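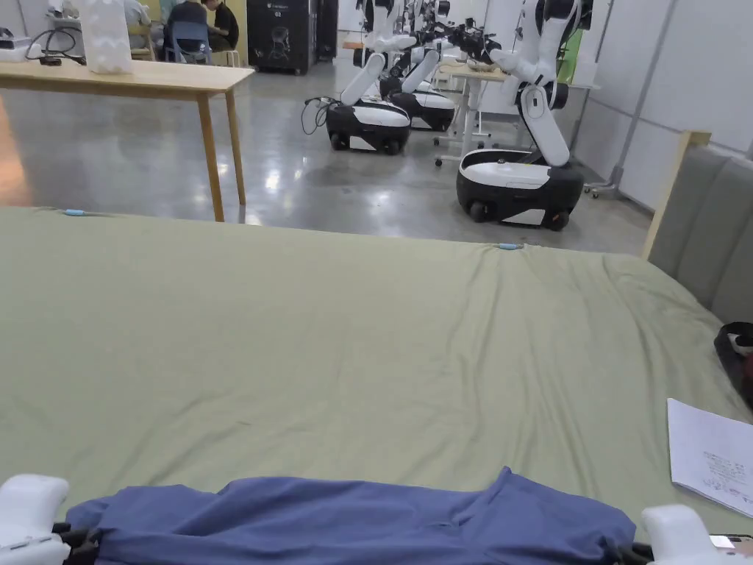 How many shirt folding demos before the policy stops being silly?

Posted by Saeed Shojaei in Data Collection

Hi everyone! I've been lurking for a while and finally have something to ask. I'm collecting cloth folding demonstrations with handheld grippers, two hands, on a bed with a fitted-down sheet as the work surface. The goal is a policy that can take a shirt from any crumpled start and get it to a flat, folded rectangle. I'm having a great time with it, and I did not expect to have opinions about sleeves.

So far I have 300 episodes, all one person (me), all the same bed, five different shirts. I trained on everything and the result is half wonderful. The first grasp is lovely. It finds an edge, lifts, spreads the hands apart, and I cheer every time. Then it lays the shirt down, and if the collar lands facing the wrong way it just hovers. Sometimes it re-grasps the same spot over and over until I stop it.

My plan was to keep recording until I hit 899, which is how many slots are left on the drive I was given, and train again. Before I spend two more weeks doing that:

Is more of the same going to fix the hovering? Should I be recording the mistakes too? At the moment I delete any episode where I drop a corner. And does the color of the sheet matter? Mine is olive green and the shirts are mostly blues and grays.

Training setup is the stock one from the Gamon repo, two wrist views plus the head view, nothing exotic.

Zarmeena Bangash
Posted 9:40 pm

Oh, I love this problem! We went through the same thing with towels and then pillowcases on the Dullano project, so let me pour it all out.

Stop deleting the dropped corners! Those are the best episodes you have. If every recording goes grasp, lift, spread, lay, fold with no trouble, the policy has never seen what a person does when the shirt lands badly, so of course it hovers. Keep the drop as long as you go on and recover from it in the same episode. The ones to throw out are where you gave up, or where you reached in with your bare hand and fixed it (I did this constantly in the first week without noticing, check your videos).

Then go further and record recoveries on purpose. Put the shirt down with the collar facing the wrong way, press start, and fix it. Short episodes, ten or fifteen seconds. We added 80 of these to the towel set and retrained, and the stuck-in-place behavior went from most runs to a rare one. It was such a good day. I would do that before recording a single additional full fold.

A few other things while I'm excited:

Watch your pauses. When you stop to think with the fabric held in the air, the policy learns that holding fabric in the air is a thing to do for a while. Decide your next move before you press start, or trim the long stalls afterward. I suspect this is half of your hovering.

Pull the cloth tight the same way each time, but start from different crumples. I ball the shirt up, toss it, and take whatever I get. If you arrange the mess yourself you'll make the same three messes forever.

Get a second person to record. Your hands have habits. Mine always went left hand first, and our policy was helpless whenever the easy corner was on the right.

On the sheet, green under blue is fine, you've got plenty of contrast. I'd still swap it for something else in a portion of your episodes so the policy doesn't get attached to it. Clip it down whatever you use. A sheet that slides along with the shirt makes a mess of the grasps.

Gu
Posted 11:15 pm

more shirts. five is not a lot. also try long sleeves, totally different animal

Gondale
Posted 7:05 am

Agree with most of the long answer, but I'd be careful about trimming pauses if your actions are recorded as positions over time. I cut mine by hand and ended up with jumps in the middle of the trajectory, and the arms jerked at those points on playback. Speeding up the slow stretch worked better for me than cutting it. Depends on your format though, and I haven't used the Gamon loader.

Also look at whether the collar is even visible in the wrist views once the shirt is down. On mine it was hidden under the fabric for most of the fold, and no number of episodes was going to help with that. I changed where the hands go after the lay-down, pulled back a little higher so the whole shirt was in view, and re-recorded. Really satisfying to see it start choosing the right side!

Saeed Shojaei
Posted 8:30 am

Thank you all, this is great. I went back through the videos and yes, there I am with my bare hand, 2 times in the first ten episodes. Recording wrong-way collars tonight, and I have a long sleeve shirt in the pile now. Will post the numbers when the next run finishes.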